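I spent my Monday evening at the county's police oversight board meeting, and I had a great time. I know how that sounds. But if you live in Pendley and you have never gone to one of these, please go, because it is the most interesting free thing in town!

Some background for people who don't follow this stuff (so, my whole family). The oversight board reviews complaints against officers after the department has finished its own look at them. It can't fire anyone. It can ask for records, it can send a case back, and it can publish what it thinks, and for years it hardly did the third one at all. Reports came out as a single page with most of the lines blacked out. Then Geum-ok Min took over as chair and started pushing for plain-language summaries, and now the first batch is up on the county site.

I read all of them over the weekend. The longest is the review of the Zelberg Road traffic stops, and it's terrific. You get the complaint, what the officer said, what the body camera policy says, what the department decided, and whether the board agreed. There's a timeline! The department took 948 days to close that one. The policy gives it 100. I read that line twice and then read it out loud to my sister, who was trying to watch a show.

So the meeting was mostly about that gap. Cayetano Moya, who runs the complaints desk for the department, got up and took questions for a good long while, and I was impressed that he didn't duck. He has 5 investigators for the whole county, and two of those spots were open for most of last year. Wellington Fontes (board member, retired public defender, asks wonderful follow-ups) wanted to know why nobody had told the person who filed the complaint that it was still open. Moya said the letters are supposed to go out every 6 months and in that case they didn't. He's going to bring back a list of every other open file where a letter was missed. I wrote the word LIST in my notebook and underlined it.

Public comment was my favorite part. Min-kyu Shin, who owns the Joltano coffee place across from the courthouse, talked about filing a complaint four years ago and getting back a form letter with the wrong name on it. He was funny about it, and then he wasn't, and the room got very quiet. Afterward Ju-won Sung from the records office went over and gave him her direct number.

The vote on making the summaries permanent got pushed to November. I was bummed, but the reason was fair: the county attorney wants to check how they handle the names of witnesses. I'd much rather have that done right. I have already put it on my calendar and talked two coworkers into coming with me. Bring a sweater, the hearing room is freezing, and sign up for comment before 6:30 or they close the sheet.

I'll post my notes on the other summaries as I get them typed up. If you've been through the complaint process here and want to talk about it, my email is on the About page, and I'd love to hear from you.
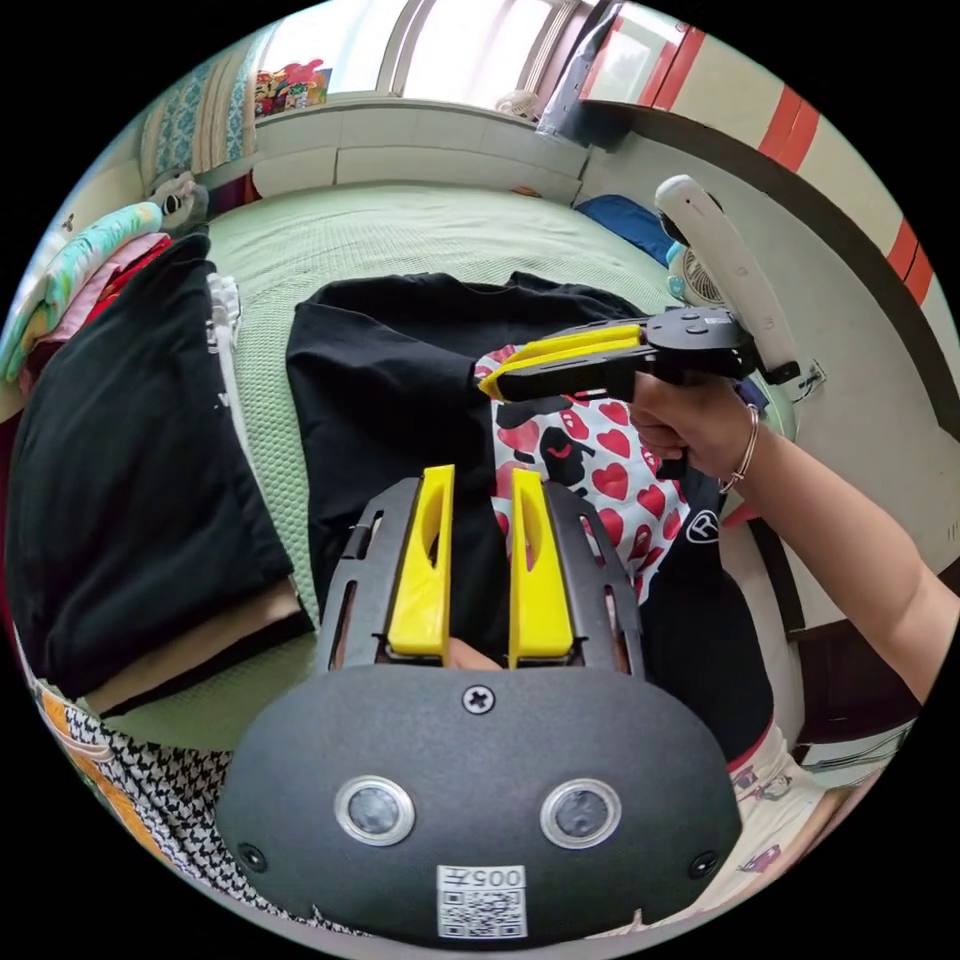
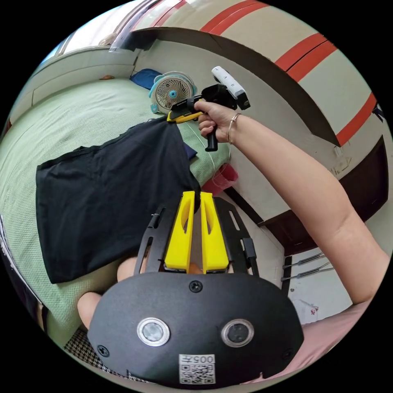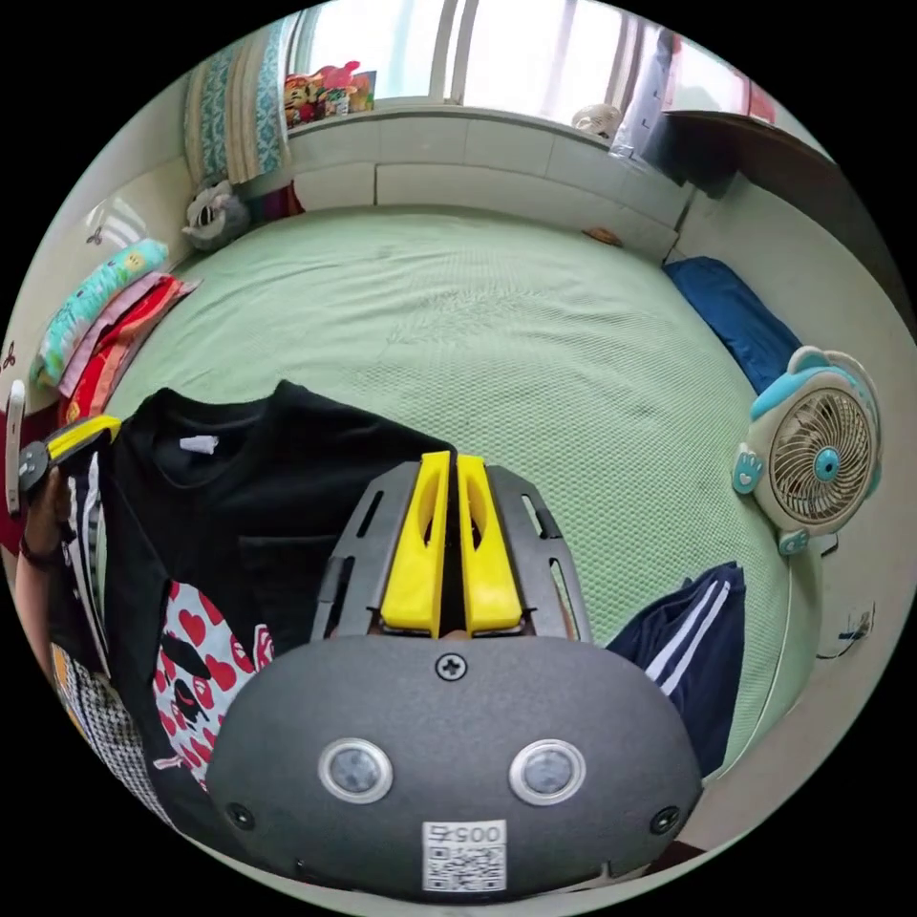

*Yellow gripper fingers in all three, and a black T-shirt on a hanger in the last one.*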